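Budget the Bench, Then the Arms
Opinion
17th July

Most quotes for a two-arm cell that cross my desk are quotes for two arms. The table, tray, cabling, spare fingers, sponges and the hours of whoever resets the plates go on a line called "sundries," or they go nowhere. I have reviewed purchase plans for small kitchens and test rooms for long enough to think this is the main reason such projects stall in their second quarter. The arms arrive on time. The money for using them was never asked for.

My view is that a dishwashing cell should be planned as a wet process first and as a robot purchase second. The Velley plan, which Maite Mateos shared with me in February, started from the other end. It listed 2 arms, 2 grippers, a controller and a service contract. Water was mentioned once, under site safety. Nothing in the plan said where water would go after it left a plate.

Wiping a plate is a cheap task to describe and an expensive one to support. A sponge is a consumable with a short life. A tray has to be emptied, dried and put back in the same spot. Cables have to be routed so that they clear the work, and a wrist camera close to splashing needs cleaning on a schedule that somebody is paid to keep.
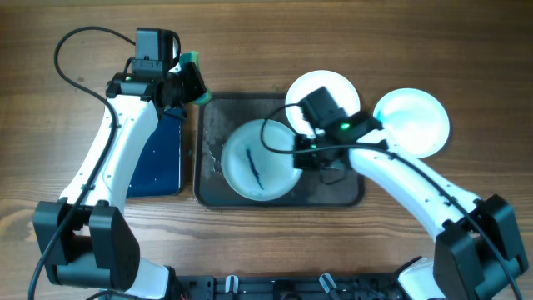 Gonzalo Aranda objects that all of this is operating cost and has no business in a capital request. In his view, mixing the two makes a pilot look dearer than it is, and a board that sees sponges next to arms will start arguing over sponges. He would approve the hardware, run it for a season, and let the real consumption set the next budget.

I accept the accounting point. The two kinds of money should sit on separate lines. They should still be approved on the same day, by the same people. Under the arrangement Aranda prefers, the hardware is bought and the running budget then has to compete with everything else in the building. At Probert it lost. The cell there stood idle for 54 days waiting on a set of replacement gripper fingers and a second tray, a pair of items that nobody with signing authority had been told to expect.

There is also the matter of the surface. Widon specified a wooden top because one was in storage. I have no quarrel with wood for a short trial, provided that the plan names a date for inspecting it and a sum for replacing it. The Widon plan had neither. Leandro Collado later added both in half a page, and that half page is the most useful part of the document.

Dishes should be treated the same way. A cell that handles one type of plate tells a buyer very little about cups, lids or anything else that holds water. Each added shape brings new grip settings, new failures and more staff time. I ask for a separate line per shape, with hours against it. If the hours are unknown, write "unknown" and hold a reserve.

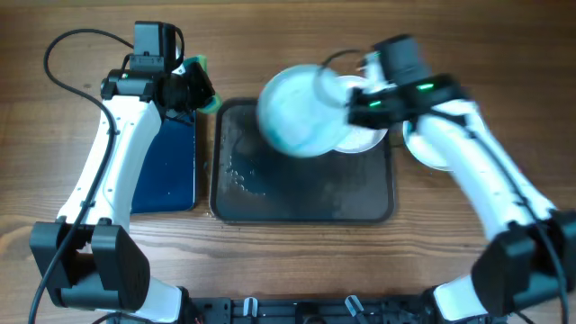

Two-arm cell, right gripper holding a container over the tray.

The reserve is where I expect most disagreement. I recommend setting aside 4 months of running cost before the purchase order is signed, held where the project lead can spend it without a fresh request. Araceli Requena used this rule at Gorkarstead and was told it was excessive. She spent all of it, mainly on labor.

Vendors will not raise any of this, and I do not think it is their job. They sell arms. The buyer owns the water, the table and the payroll, and the plan should be written by someone who has stood at the sink. Send the draft back if the bench is missing from page one.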